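Wamanero lab sets aside money for second robot arm

The testing lab at Wamanero plans to buy a second robot arm for its sample room and has asked its parent company, Fusier, to cover the purchase in next year's equipment budget.

The request went in on Monday. It covers the arm, a gripper, a stand, spare fingers and training for staff on both shifts. The lab wants an answer by July so the order can be placed before the fall, when the number of water and soil samples coming in from the county usually climbs.
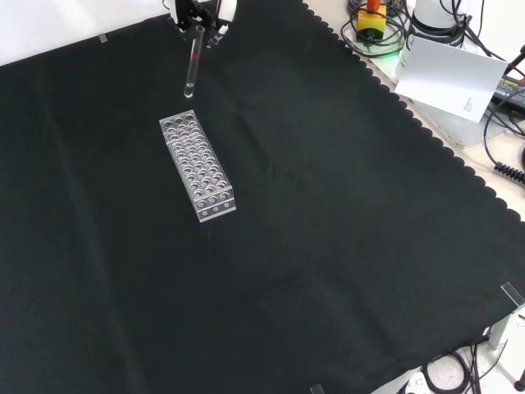 By Agustina Carrasco
Business reporter

The first arm is used for handling glass test tubes at the rack, a job that technicians in the sample room otherwise do by hand. Staff have been trying it out on one bench, one tube at a time, while they work out what a permanent setup would need.

According to the budget request, the sample room handled 1,562 tubes in its busiest week last year. Of those, 852 arrived in the last two days of the week. Managers say that kind of bunching is what they are buying for, and that a second bench would let the evening shift keep loading racks while technicians run the tests.

The lab looked at 17 quotes before settling on a short list of three. Several were dropped on price. Others were dropped over delivery times or over service contracts that would have required sending the arm out of state for repairs. The supplier now in front is Druston, which has offered a two-year service plan with visits to the lab included.

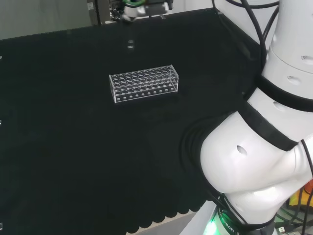 The arm and an empty tube rack on the cloth-covered bench.

Grippers took up more of the planning than expected, the request says. A gripper for glass has to hold a thin tube firmly enough to move it and gently enough to leave it whole, and the fingers wear. The lab has budgeted for four sets a year. It has also put in for tube racks of a single pattern, after finding that the racks in its cupboards had been bought at different times and did not all have the same hole spacing.

Floor space is the other open question. The sample room has one spare bench, next to the door, and the lab's safety officer wants it moved before any machine is mounted there. Moving it means new outlets and a new run of network cable. Those costs are listed separately and would come out of the building budget.

The lab's smaller site at Maldonado will not get an arm under this plan. Staff there asked to be included, but the request says volumes at Maldonado are too low to justify one and suggests looking again in two years. 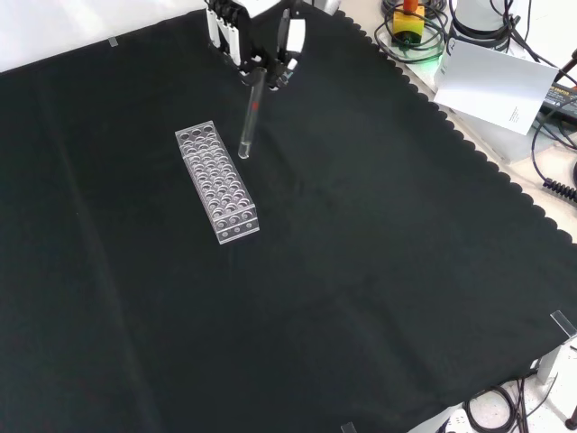

A test tube held in the gripper beside the rack.

No jobs are being cut, the lab said. It employs 17 technicians at Wamanero and has two openings it has been unable to fill since spring. If the money is approved, two of the current technicians would be trained to set up and maintain the arms and would move up a pay grade. The rest would get a half-day course.

Fusier said it had received the request and would review it along with those from its other sites. A spokeswoman for the company would not discuss the amount being sought.

If Fusier turns the request down, the lab says it will ask to lease an arm for the busy months. Druston has quoted a monthly rate with a six-month minimum. The lab's own figures show leasing would cost more than buying if it went on past the second year.

Delivery is expected to take 12 weeks from the date of the order.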